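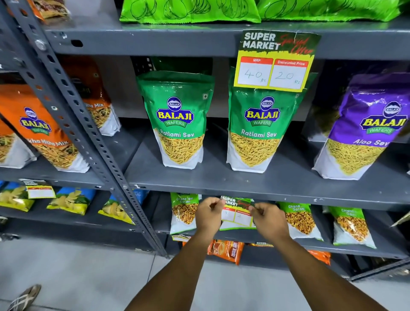
What is a shelf price label? It is a card or strip fixed to the front edge of a store shelf that gives the selling price of the goods stocked at that point.

Shelf price labels are used where prices are not marked on each package. A label can be changed without handling the stock, which suits goods that are repriced often, such as packaged snacks. Most stores place the label either under the product it refers to or hanging over the product on the shelf below. Mixing the two positions in one aisle is a common source of pricing complaints.

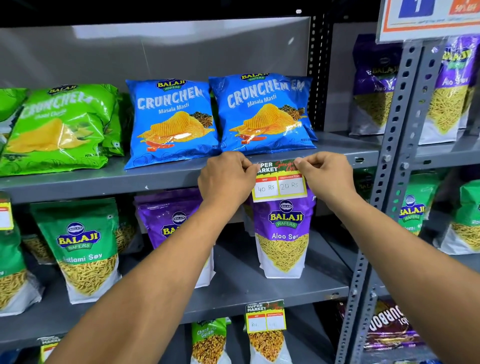 Two-price labels carry the maximum retail price (MRP) in one box and the discounted price in the other. The header and box titles are preprinted, and the figures are written in by hand with a marker. Stores with frequent offers favor this form – a new card takes a few seconds to fill in and needs no printer.

Labels are attached with adhesive, clips or a channel along the shelf lip. Gray metal shelving usually has a plain front edge, to which a card can be pressed directly. 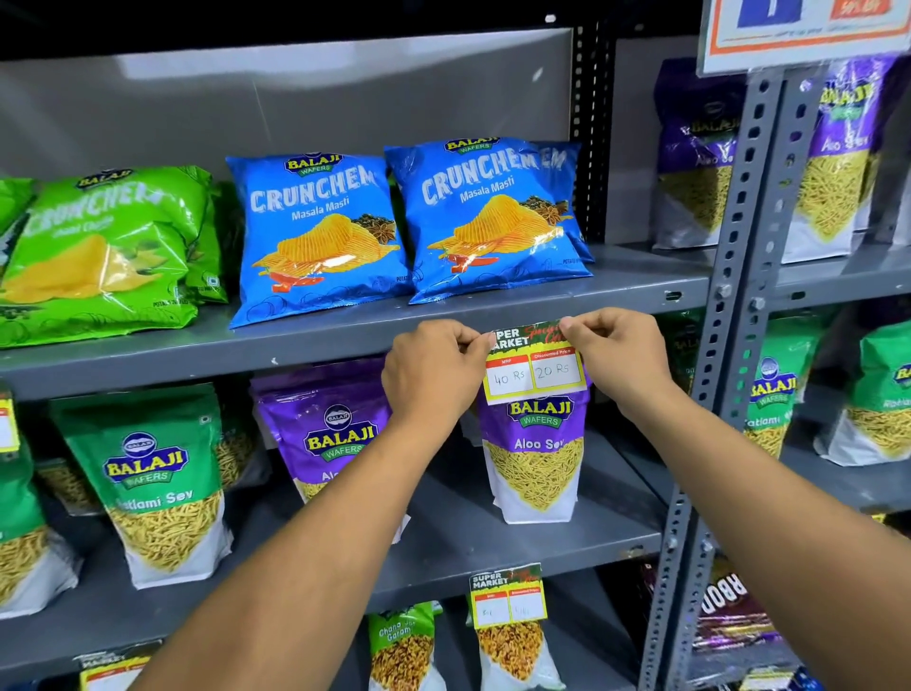 Two-price label held to a shelf edge, MRP 40 Rs, discounted price 20 Rs.

Placement is normally checked after restocking, when pouches may have moved sideways from their labels. In a January survey of 361 labels at the Brumwood stores, 55 were found over the wrong product. Stand-up pouches of sev and similar snacks were the most frequent case, as flavors from one maker share a shape and size.

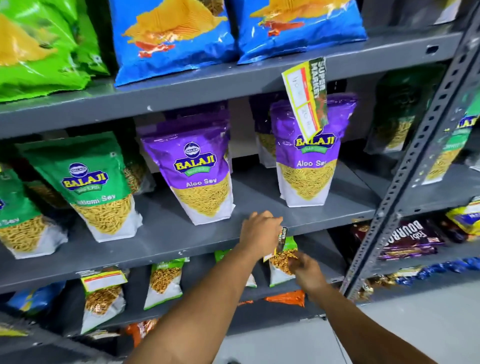 Nondetti objected that the survey did not separate misplaced labels from misplaced stock, and that the two faults call for different corrections. Later counts at Brumwood record them in separate columns.

Last revised 4/10/21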